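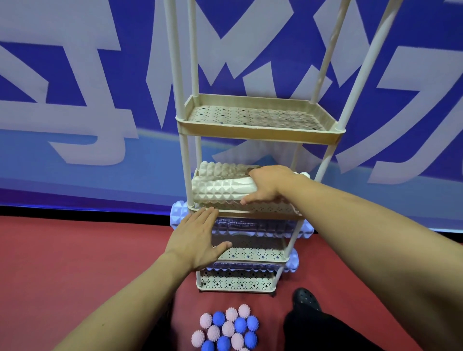
What should we use as the time limit for the sensory block check after a spinal? We settled on 30 minutes, and anything slower gets written up as a late onset and stays in the data.

Thursday, early afternoon. Went back through the Jaramillo sheets with a big mug of coffee and I'm happier than I expected to be! The cold test readings mostly line up with the pinprick ones, though the cold test runs a level or so higher - I'd like us to pick one and stick with it, and my vote is pinprick. The old 1986 protocol in the binder uses both and never says which one counts, bless it. 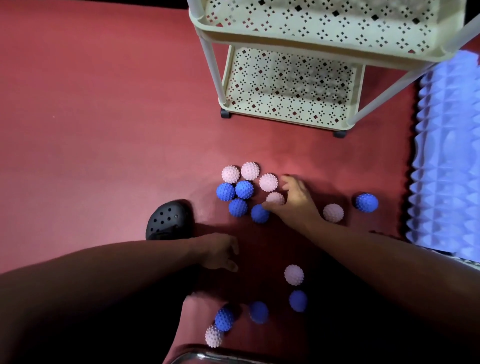
Pump bench notes

Ran the Canex pump on saline for 90 minutes at the low setting. Flow was steady until the line kinked under the clamp (my doing), and then the alarm took its sweet time. Swapped in the Clillari tubing, which is stiffer and a little annoying to thread, but I think it's worth the bother. The Stevo spreadsheet still rounds the dose before it adds up the total, so please don't copy from that column yet. I'll fix the formula tomorrow and rerun the low setting with the new tubing.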